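Work Surfaces, Second Look
Posted Mar 18, 2023

The first version of this gallery got more mail than anything else on the site, most of it from people who wanted to tell me I was wrong about butcher block. I may be. I have now been shown a lot of butcher block, much of it by people selling it, and I remain hard to impress. A stave top is a lot of narrow pieces of wood glued side by side, and the phrase "solid wood" gets stretched over it in a way that makes me reach for my wallet to see if it's still there.

So I went through the pictures again with Estrella Cuautle, who refinishes tops for a living and does not share my opinions. Her remarks are in with mine. Where we disagreed I have let her have the last word about half the time.

What I wanted to know was simple. Do these tops look as good in use as they do in the showroom, and is the color mix a feature or a way to use up leftovers? The brochures say "natural variation." Dralix, whose catalog I have open on the desk, says it 6 times on one page. Yatsenko doesn't say it at all and charges more.

A word on price before the gallery proper. The cheapest top I was quoted was from Plorngate, and the most expensive, custom length with a hand-rubbed finish, came to just over 4,000 dollars before delivery. For a table. I asked what the extra money bought and got a long answer about sourcing. Zlata Boiko, who bought one anyway, tells me she is very happy with it and that I should stop writing to her.

On finish. Oil looks better for the first month and then you have to keep at it. Hard film finishes look a bit like plastic on day one and still look a bit like plastic years later, which some people will call a success. Resta sells a blend that is supposed to give you both. I put it on a test board last August and the board looks fine, but it has been leaning against a wall the whole time, so I wouldn't read much into that. Estrella uses it on kitchen tops and says to go thin — two coats, and wipe off more than you think you should.

On color. Matched staves cost more because someone has to sort them. Unsorted tops are cheaper, and at their worst they look like a bar code. Estrella's view is that the eye settles down after a week and you stop seeing the stripes. Mine is that you stop seeing them until a guest points one out. A dark stave near an edge doesn't bother me. Near the middle it's all I can look at.

On size. I was also sent a chart claiming that a 91 cm depth is "the natural reach of the human arm." I measured my arm. No.

Now the top that started the argument.
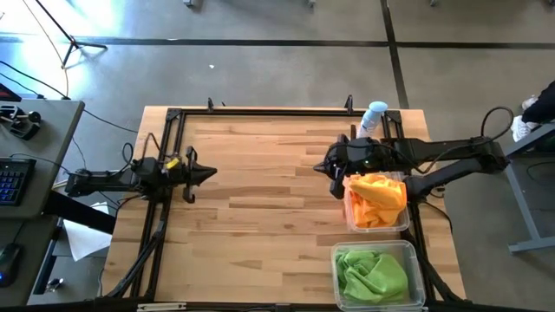

Butcher block in honey, tan and brown, with black rails on top. Note the thin brown strip just below the center and the longer brown stave at lower right.

I held this one up as proof that unsorted staves look careless. Estrella says the honey pieces carry it and the brown ones give it some life, and that a top this light would be dull if everything matched. I'll concede the long stave. The thin strip I would have sent back, or at least asked for a discount, and I doubt I'd have gotten one.

She likes black metal against pale wood and I grudgingly do too, although I'd want felt under anything like that before it went near a finish I had paid for.

More tops will go up when people send me pictures of ones they use. No showroom shots, please, and no bowls of lemons.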